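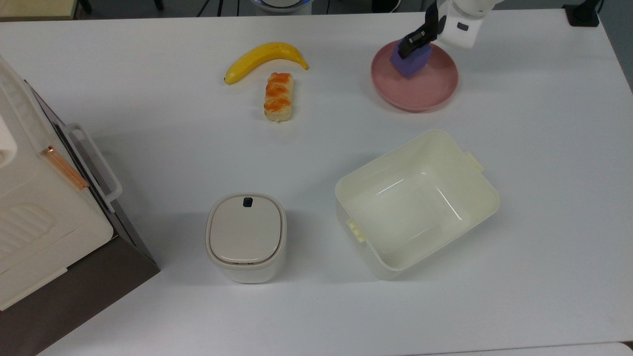
4.3. Tareas de recogida sobre mesa

El tercer bloque de pruebas se ocupa de lo que en una casa se hace sin pensar: despejar una mesa, poner cada cosa en su sitio, cerrar lo que se abrió. Partimos del listado de tareas de Timmermans (apartado 2.1), reducido a las que caben en una superficie de trabajo fija. Quedan fuera el suelo, los cajones bajos y todo lo que exija desplazar la base.

La figura 1 recoge un momento de la tarea C: bloque morado en la pinza, justo por encima del plato rosa. Los demás objetos de la mesa – el plátano, el bollo de cubierta trenzada, el recipiente blanco con tapa, la cubeta de color crema – no intervienen en esa orden concreta, pero siguen al alcance del brazo y cuentan como distractores. Es importante. En las evaluaciones con un solo objeto y un solo destino los resultados suben mucho y dicen poco de una cocina.

Figura 1. Tarea C, bloque y plato. Pinza de dos dedos, vista desde la cámara de cabeza.

Procedimiento. Cada orden se da en una frase, sin coordenadas ni referencias a la posición de los objetos. El sistema dispone de 60 segundos. Si se agota el tiempo, fallo. Si el objeto acaba en el destino pero otro se ha desplazado de forma apreciable, éxito parcial (se anota aparte, véase más abajo). Entre intento e intento un operador recoloca todo a mano, con variaciones pequeñas de posicion y giro. No se usaron marcas adhesivas en la mesa. Tampoco se corrigió la iluminación entre sesiones, difusa en todos los casos.

En total 641 intentos válidos, sumando las dos sedes, Prillville y Trukberg. Se descartaron los interrumpidos por paradas de seguridad ajenas a la tarea; el criterio de descarte se fijó antes de empezar y no se tocó después.

Resultados. Coger y dejar está razonablemente resuelto cuando el objeto es compacto y tiene caras más o menos paralelas. El bloque es el caso fácil. Los dedos cierran sobre dos lados opuestos, el agarre perdona errores de orientación y el destino, un plato con borde levantado, admite bastante holgura lateral. Los fallos que hubo aquí fueron casi todos de altura: suelta demasiado pronto, el bloque toca el borde y rueda. Un ajuste de la altura de aproximación antes de la segunda tanda los redujo, aunque no del todo.

El plátano es otra cosa. Curvo, tumbado, con un centro de masas que no coincide con el punto donde la pinza tiende a cerrar. Gira al levantarlo. Dentro de la cubeta da igual cómo caiga y por eso la tarea A (plátano a la cubeta) puntúa bien; cuando el destino es el plato la misma deriva lo deja cruzado sobre el borde. Conviene no leer la diferencia entre A y B como una diferencia de percepción. El objeto se localiza igual en ambas. Lo que cambia es la tolerancia del sitio donde se deja.

Con el bollo, problema de vecindad. Colocado cerca del plátano, la pinza entra bien pero roza al contiguo al abrir. De ahí salen la mayoría de los éxitos parciales. Una persona apartaría antes el estorbo, o entraría por el otro lado; el planificador no lo contempla y repite la misma trayectoria hasta que se acaba el tiempo. En 11 intentos consecutivos de una misma sesión repitió el mismo roce, con el mismo dedo.

La tapa. Aquí los resultados son malos y preferimos decirlo sin rodeos. El recipiente se abre con un botón pequeño situado junto al borde de la tapa, y pulsar con la punta de un dedo de la pinza pide una precisión que el control actual no da de forma repetible. De los 10 intentos piloto de la tarea F ninguno terminó dentro del plazo, así que se retiró de la batería principal. Se mantiene como prueba pendiente. Abrir y cerrar recipientes aparece en casi cualquier tarea doméstica real – basura, despensa, ropa, fiambreras – y dejarla fuera de la media la embellece.

Comparación con el taller. Los mismos modelos se ensayaron en Rallholm sobre un puesto de preparación de pedidos (apartado 4.2), con mejores cifras. No creemos que el motivo sea la destreza. En el taller las piezas llegan en bandeja, separadas, y si algo falla hay un rechazo previsto. En casa no hay bandeja de rechazo. El coste de un error tampoco es comparable: una pieza mal puesta se reprocesa, un vaso volcado hay que limpiarlo, y limpiar es justo una de las tareas que el sistema no sabe hacer.

¿Puede hacerse ya, entonces? Depende de a qué se llame hacerlo. Mover un objeto suelto a un destino amplio, sí, con supervisión y sin prisa. Recoger una mesa entera de principio a fin, no con los sistemas evaluados. Encadenar órdenes multiplica los errores, y un roce en el primer paso cambia la disposición con la que empieza el segundo. La anotación de éxitos parciales, propuesta por Demetrio Calvo tras la revisión de junio, se introdujo precisamente para ver este efecto, que con una puntuación binaria quedaba tapado.

Limitaciones. Una sola altura de mesa. Objetos ligeros y sin contenido líquido. Un único tipo de pinza, de dos dedos, por lo que que nada de lo anterior se extiende sin más a manos articuladas. El operador que recolocaba conocía la orden siguiente y no puede excluirse cierto sesgo en la colocación. El detalle por tarea y sede, en el anexo B; los tiempos de ejecución se tratan en 4.4.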